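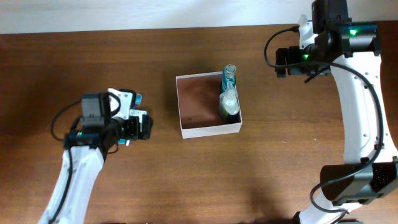

Chapter 5

Measuring Pitchers: Workload, Release and Recovery

Posted in March by the Rumdale Sports Science editorial desk
75 shares | 5 comments

5.1 Introduction

The previous chapter dealt with hitting, where the unit of analysis was the plate appearance. Pitching requires a smaller unit. A starting pitcher may face the same batter three times in one game and throw a different mixture of pitches on each occasion, and the state of the arm at the third meeting differs from its state at the first. For this reason the present chapter takes the single pitch as its basic observation and builds upwards to the inning, the appearance and the season.

Three quantities are used throughout. The first is release speed, measured as the ball leaves the hand. The second is release position, given as a height above the ground and a horizontal distance from the centre of the pitching plate. The third is workload, which has no agreed definition and takes up most of sections 5.4 and 5.5. Readers who have worked only with box scores should note that none of these quantities can be recovered from a box score.

The chapter assumes the material on means, variance and simple regression in Chapter 2. Calculus is needed only for the starred passages in section 5.6, which may be left out on a first reading.

5.2 The pitch count and its limits

The oldest measure of workload is the pitch count. It is cheap to collect, needs no equipment and can be checked by a second observer. Its weakness is that it gives every pitch equal weight. A fastball thrown with the bases loaded and a changeup thrown to the bottom of the order each add one to the total.

The count also ignores throws made outside the game. Warm-up throws in the bullpen, throws between innings, pick-off attempts and long-toss sessions on the following days all load the elbow and shoulder. Where these have been logged, they commonly exceed the pitches thrown in competition. A season total drawn from the official scorer's sheets is therefore a lower bound on the work done by the arm, and the distance between the bound and the true value varies from one pitcher to another.

A further difficulty concerns the distribution of pitches within an appearance. Consider two starters who each throw 75 pitches. The first works five innings of equal length. The second throws 40 pitches in a single inning and divides the remainder among three others. The totals agree, but the second pitcher has had less rest within his heaviest period of work. Any measure that treats the two appearances as identical discards information that coaches have long regarded as relevant.

5.3 The Rumdale data

Most worked examples in this chapter use the Rumdale data, a set of 3857 pitches recorded over one season at a single ground. Every pitch was thrown by a member of the home staff. Visiting pitchers were recorded but have been removed, as their bullpen throws were not available.

Each row of the file holds the following fields: appearance number, inning, order within the inning, pitch type, release speed, release height, release side, and the interval in seconds since the previous pitch. Pitch type was assigned by the operator at the time and revised afterwards from the recorded spin and movement. Where the two labels differ, the revised label is used.

The tracking was carried out with a Praketmont unit mounted behind home plate. Its release heights drift slightly during long games, and the file includes a correction applied after each third inning. Students repeating the examples should use the corrected column. The uncorrected column is kept for Exercise 5.9, in which the correction is derived from first principles.

Two cautions apply. The staff was small, so the pitches are grouped within few individuals and cannot be treated as independent. Also, the manager removed pitchers when he judged them to be tiring. Late-appearance pitches are consequently a selected sample, drawn from those days on which the pitcher still looked strong. A plain average of release speed against pitch number will understate the loss of speed within an individual, and in some cases will show a rise where each pitcher in fact declined. The problem is treated in full in section 5.7.

5.4 Weighted workload

A weighted measure replaces the simple count with a sum in which each pitch contributes according to its effort. Let the weight of a pitch be the ratio of its release speed to the pitcher's own season average for that pitch type, raised to a power k. When k is zero the measure reduces to the pitch count. As k increases, the hardest pitches dominate the sum.

The choice of k is a matter of judgement. The Sadeghi index, used in the examples below, sets k at 5, a value chosen to give reasonable separation between ordinary and high-effort innings. It has no physiological basis and should not be given one. Section 5.8 shows how the ranking of pitchers changes as k is varied, and the reader will find that the order at the top of the table is stable while the middle is not.

Note that the reference speed is the pitcher's own. A naturally slow thrower working at his limit receives the same credit as a fast one. The alternative, a common reference for the whole staff, confuses effort with ability and is not recommended for monitoring. It may be suitable where the aim is to compare mechanical load on the joint, which depends on absolute speed as well as on body size and arm action.

5.5 Rest between appearances

Workload accumulates over days and is reduced by rest. The simplest model assumes that a fixed fraction of the accumulated load disappears each day. This is the exponential model, and it has the practical merit that today's value can be computed from yesterday's value and today's pitches alone.

The Monitz model adds a second, slower component. Short-term load falls away within days, while long-term load represents the conditioning built up over several weeks. The ratio of the two is often reported to coaching staff as a single figure. Ratios behave badly when the denominator is small, and early in the season, or after a lay-off, the denominator is always small. A pitcher returning from a month of inactivity will show an alarming ratio after a light session. The two components should be reported separately during such periods.

5.6 Sample size

How many pitches are needed before a change in release speed can be distinguished from ordinary variation? With repeated readings from one pitcher, the standard error of the mean falls with the square root of the number of pitches, provided that the pitches are independent. They are not, since a pitcher who is slow in the first inning tends to be slow in the second. In the Rumdale data, 500 fastballs spread over many appearances give a far more precise estimate than the same number crowded into a few.

The following derivation begins with the case of equal appearance lengths.

This site uses cookies to remember your reading position. Accept | Manage settings

Sign up to the newsletter to be told when the next chapter is released.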